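How to vacuum a patterned carpet without buying anything

Every spring somebody tries to sell me a carpet powder. The last one was $21 a tub and promised to "lift the colour". I tried it on half the hallway in our place in Stultdale, left the other half alone, and could not tell you which was which a day later. Plain vacuuming, done slowly, got me further.

Start with the machine. Empty the canister, then turn the head over and cut the hair off the roller with old scissors. If the filter is grey, rinse it and leave it overnight. Most "weak" vacuums I've met were just full.

Set the head height next. Too low and it drags, too high and it skims. You want a slight tug – no more.

Go over each strip twice, once in each direction, at about half the speed you'd like. Patterned carpet hides grit very well, so don't trust your eyes. Rub a damp white cloth along the skirting boards and you'll see what you missed.

As for steam cleaning, I'd wait. The rental places say every six months, but they would. Ours gets done each January and looks no worse for it.

Spills: blot, cold water, blot again. Skip the vinegar trick until you've tested it in a cupboard.
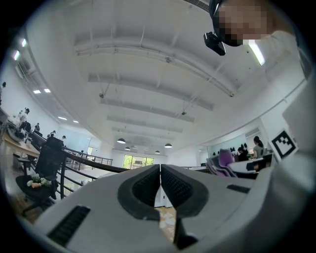
Photo: Haltoritz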